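Hirnetti – chopstick sorting set

Hi, I'm Roscoe Abernathy, and I look after the perception half of Hirnetti. It's a small package that finds thin utensils on a busy tablecloth and picks a grasp angle for each one. Stripes still fool the edge detector now and then – turn on the cloth mask if you get ghost sticks!

Install it, point config at your clips, and run the planner at 20 Hz. Version 5 fixed the crash on parallel chopsticks.

Kitchen clips, chopsticks and spoons 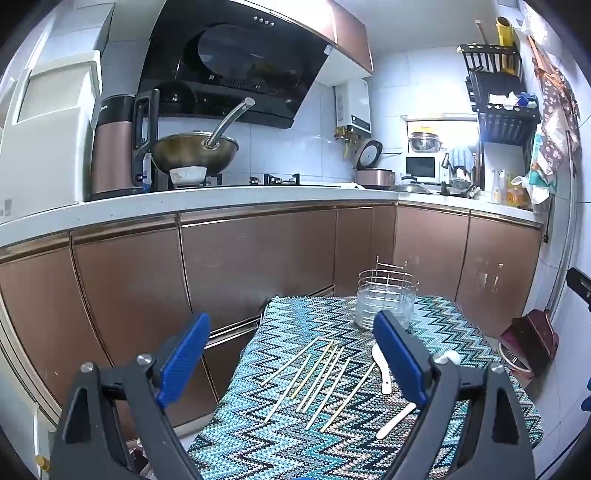

Known issues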